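Cup bins

Cup bins are tiny recycling bins made out of disposable paper cups, set up on a table so that people can practice sorting trash without any real trash getting involved. You give each cup a colored flag or tag, crumple up some small scraps, and sort. That's the whole craft, more or less, and I've been writing this page for the Skarnby hobby wiki on and off for years anyway, so clearly there is more to say than you'd think.

Other names I've run into are desk bins, mini bins and (in Plisuvden, where they take it more seriously than I do) "the little depot." If you came here looking for full-size bins made out of cardboard, those have their own page and I had nothing to do with it.

The scraps

I'm starting with the scraps even though every other guide starts with the cups. People spend a whole evening on the cups and then tear up a grocery flyer five minutes before anybody shows up, and it shows!

A scrap should be small enough to fall into the cup without snagging on the rim, and it should be one strong color all over. Orange, light green and blue are the ones I'd make first. Tissue, thin plastic bags, party tablecloth, old felt, candy wrappers, a T-shirt nobody wants – they all work, and they all behave a little differently. Stiff plastic springs back open if you don't really squash it. Cloth holds a fold nicely but gets heavy once you have a big handful of it, and a heavy scrap can knock over an empty cup. Tissue is lovely for one afternoon and fuzz by the next.

Crumple, don't roll. A rolled ball goes wandering off the table, while a crumpled lump with a few deep folds in it stays where you drop it. The folds also give small kids something to grab. Loose flaps and curled corners are fine and I leave them on. 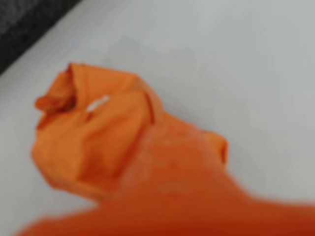

The cups

Ripple cups, the coffee kind with the wavy sleeve, are the ones to get. The ribs stiffen the wall, so the cup keeps its shape when somebody grabs it in a hurry, and the brown paper look suits the subject. Smooth white cups do the job too. They just slide around more, at least on my table, and they show every thumbprint.

Three is the usual number. You can run the game with 4 if your town collects glass separately, but the fourth one tends to get forgotten in the back. I've seen a party set with 20 cups on one long table and it was chaos, happy chaos, and I don't think a single scrap ended up where it was supposed to.

Spacing is a matter of taste. A straight row is the easiest to read. A bunched arrangement, with one cup off by itself and another tucked partway behind a third, takes up less room and makes players look at the flag before they drop anything. I like it bunched. Dilto's old printed guide insists on a row, with the cups a hand apart, and if you learned from that guide you will probably fight me on this.

Put a few pebbles or dried beans in the bottom if your cups tip. Dried beans are nicer, unless you have a dog.

Flags and tags

The flag is what turns a cup into a bin. The normal version is a little cutout in the shape of a trash bin, in one solid color, with the recycling symbol in white on the front. Print a sheet of them, cut them out, fix each one to a stick or a strip of card and stand it up in the cup so it pokes well above the rim. If it sits too low, the person across from you can't see it past the cup in front.

Green, blue and orange make a good set. They're easy to tell apart across a room and you can find colored paper for all three anywhere. What each color stands for is up to you, and really should be, given how much real bins vary from one town to the next. I've lived in three towns and had to relearn it each time. For little kids skip the materials completely and match by color: green scrap, green flag, done. Older kids can have a chart. 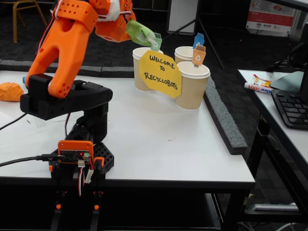
Geum-ok Jang disagrees with me on the chart and wrote in to say so: kids of any age will play by color for the first few rounds no matter what you hand them, so let them, and bring in paper and plastic once they get bored. She also thinks the flags should be swapped between cups halfway through, so that players stop remembering where things go and start reading. I've tried the swap with my nieces since then and it's a great addition. There was yelling.

Visitación Barroso adds that a drop of glue where the flag meets the stick keeps it from spinning around backward, a problem I had been solving with a lot of tape.

The sign

You don't strictly need one, but a set of cups with a sign in front of it looks like a place, and that makes a huge difference to how long people stay and play. Handwritten is best. Use a fat black marker on yellow paper, capital letters, one idea per line. Cutting the sheet into an octagon gives it that stop-sign look, and people do stop! Fold a square's corners in evenly before you cut or you'll end up with something closer to a potato.

The paper sags if it's thin. Lean it against the front of the cups, or glue a second sheet behind it, or both. Naming your setup is half the fun, so put the name on there: "WELCOME TO" and then whatever you're called. Short names fit better on an octagon than long ones do, and I learned this with a very long one.

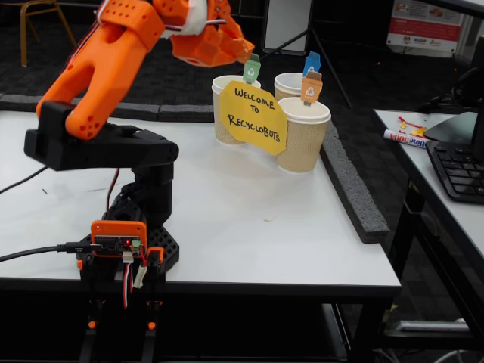 Three flagged cups with tan ripple sleeves and a "WELCOME TO RECYCLOBOTS" sign.

Ways to play

Plain sorting: scraps in a pile at one side, cups in the middle, everybody takes turns until the pile is gone.

Timed: same thing with 90 seconds on the clock. Wrong color goes back on the pile.

Han: the quiet version, named for the café where I picked it up. Players take turns placing one scrap each and can't talk or point. It sounds dull and it's my favorite – something about the silence makes people very careful.

Long game: keep a tally across a whole school year. Chepkoech Urio's class was trying for 1000 scraps sorted when I last heard from her in January, and I'd love an update.

Storing a set

Pull the flags out first and lay them flat in an envelope. Stack the cups. Scraps can live in the top cup with a napkin stuffed over them. The sign goes in a book. Mine is in a cookbook and I find it every Thanksgiving.

See also: Cardboard bins, Paper flags, Ripple cups (other uses)

Last edited November 2021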